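Storing potatoes and onions in a small kitchen

Keep potatoes and onions apart. Potatoes sprout sooner next to onions, and damp from the potatoes softens the onions. A dark cupboard under 61 degrees suits both if each has its own shelf.

Don't wash anything before it goes in. Brush off the dirt and check the bottom layer every 2 weeks.

Use containers that let air through. Plastic bags trap moisture.
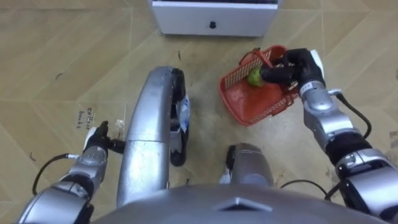 A small basket with mesh-like sides.

Wipe baskets out before refilling.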